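Household Advice: Drawers That Stick or Drag
Milari Housing Services, Resident Information

Drawers should be emptied and cleaned at least once a year, preferably in December before heating dries the cabinets further. Vacuum the runners with a narrow nozzle and wipe them with a barely damp cloth.
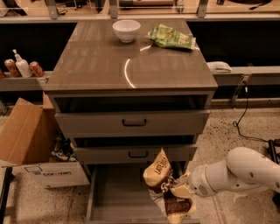
Wooden runners may be rubbed with plain candle wax. Metal runners require a light silicone spray; cooking oil must not be used. Rough edges may be smoothed with 400 grit paper. Residents should report broken runners to the Narnden office, extension 104.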